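Cell Rules, Illustrated
Shezi Bin-Picking Cell - Prurnthorpe workshop

The house rules for the Shezi cell run to 28 items and live in a binder. The binder is in excellent condition, from which you may draw your own conclusions about how often it gets opened. Sipho Maluleke, who wrote most of it, suggested that people might look at a gallery instead. We start with the bin, as most of our arguments do.

A few ground rules before the picture, for anyone who came straight from the Ikorley side of the building, where things are done differently and, they will tell you, better.

Clamp the bin. Every session, even the short ones. The arm does not know you were only going to be five minutes. If a clamp has been moved, teach the bin corners again before you run anything, and write the new values in the log where the old ones were.

Keep the pendant where you can reach it without leaning over the work area. "Within reach" means your reach, standing where you plan to stand. Sipho is six foot four and his idea of it does not count.

Dress the cables before you power up, then jog through the full range at slow speed and watch them the whole way. Fourteen minutes on this is normal. Two is a confession.

Load the bin with a mix. Anyone can pick a bright block off a plain floor, and Puvlow's first acceptance test consisted of little else. Our object list has 26 entries, and every test set must include something see-through and something shiny. Failed picks go in the log with the same care as the good ones - more, if you want to be popular at the Thursday review.

Hands stay out of the bin until the arm is stopped and you are the one holding the pendant. There is no exception for "just nudging it."

Questions, corrections and complaints about tone go to the sheet by the door of room 368.

Bin with a mixed load, arm over the right-hand side. Toy blocks for morale, crumpled clear plastic for humility. The shiny back wall supplies a second, blurrier red block at no extra charge - see the rule on reflections before you trust your detections.

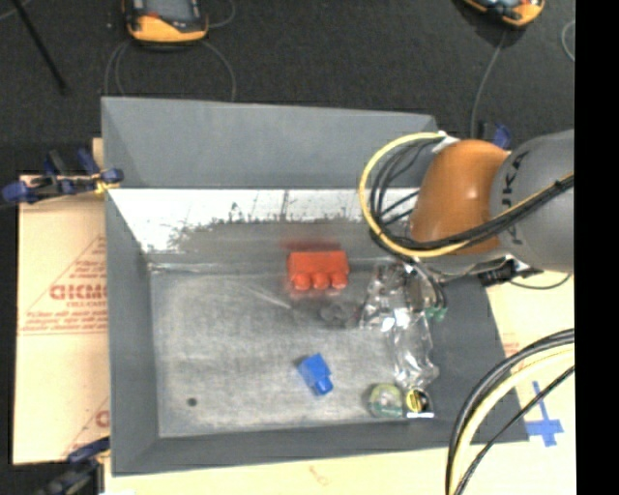 Page last changed: March, by S. Maluleke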